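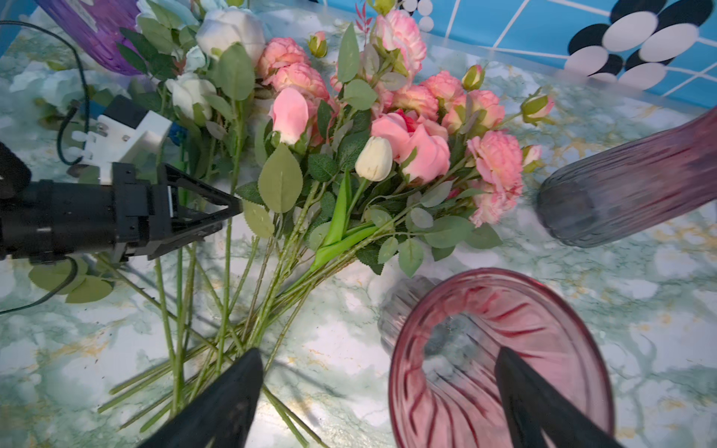 Kwok-wai Tsang reckoned the townhouses at Narnar would be gone before winter was out, and he told me so before I'd even found the sign-in sheet. I'd driven out expecting a quiet walk through a couple of display homes. By ten o'clock there were cars parked down both sides of the street!

The estate sits on the old orchard land behind the Kaltita shops, and Jevine, the builder, had two homes open for the morning. I started with the smaller one, a three-bedroom on a corner block. The light in the kitchen is lovely. It faces north, the window runs nearly the whole length of the bench, and whoever drew the plan put the pantry on the cold side of the house (thank you). Upstairs is tighter. The second bedroom would take a double bed and not much else, and the linen cupboard opens straight into the bathroom door. Somebody ought to fix that before the next stage.

The larger one is called the Bednárik and I liked it more than I'd planned to. Proper eaves, a laundry you can turn around in, and a covered deck that catches the breeze off the creek. I went back through it twice.

Alžběta Hájek was showing people around and she was terrific. She knew the body corporate rules off by heart and gave straight answers on the fees, which come to $3,348 a year for the townhouses. A couple behind me asked about the bus and she admitted it only runs every 40 minutes on weekends. Good on her for saying so.

Afterwards I walked the rest of the site, which took around 20 minutes at a dawdle. The creek path is finished as far as the footbridge, and there are young bottlebrush in along the fence line. The playground is still a patch of gravel. Stage one went on sale back in April and the first families are already in, with bins out and a trampoline or two over the fences.

I talked to one of the new owners at the coffee van. She'd been renting in Kaltita for years and was tickled to have kept the same dentist. Her only grumble was the mobile reception, so check yours while you're standing in the kitchen.

The homes are open again next Saturday from ten until noon. Park at the shops and walk up.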